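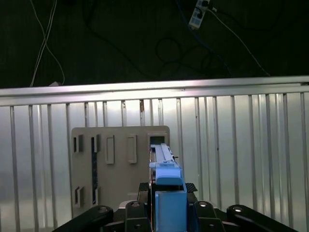
Wrist view, blue part in the fingers, beige board behind it.

To: furdale-robotics list
Subject: Re: insertion task, where we stand

> Can the Furdale team post the current state of the teardown and
> insertion task before the August meeting? Abugri needs to know
> whether the fixture plate layout is frozen. They are printing
> their own and a print takes them 13 hours.

The layout is not frozen. Please hold the print. The outer footprint will stay as it is, but the slot clearance is going up by one step in the CAD file, and two of the posts may move.

Status on our side: the arm code runs from the Povden branch at commit 172. Approach speed is capped at 700 mm/min in the last stretch before contact. We tried faster, and the force limit tripped on most attempts when the part met the rim of a slot at an angle. 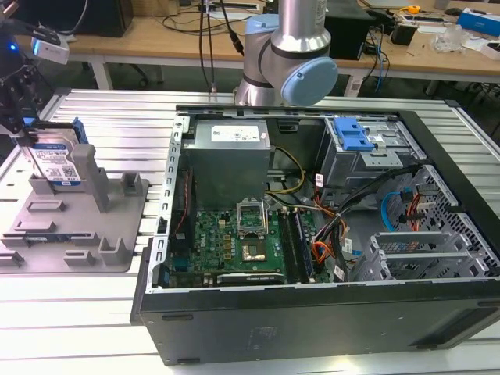

The desktop stays on its side with the side panel off for all trials. Drive goes upright in the plate, label facing out. Teams that lay it flat will need to redo their grasp poses, so please agree on upright.

Open items:

- Cable slack inside the case differs between towers. We have no good rule for it yet.
- Wrist calibration drifts over a session. We redo it every 9 runs.
- Stusudport has asked for the raw joint logs. They will be on the club share once the file names are fixed.

Send changes to the plate file as patches, please, with units in mm.

Recent threads
Gripper pad wear
Povden branch: merge window
Room access in August
Stusudport rules draft, comments
Spare power supplies wanted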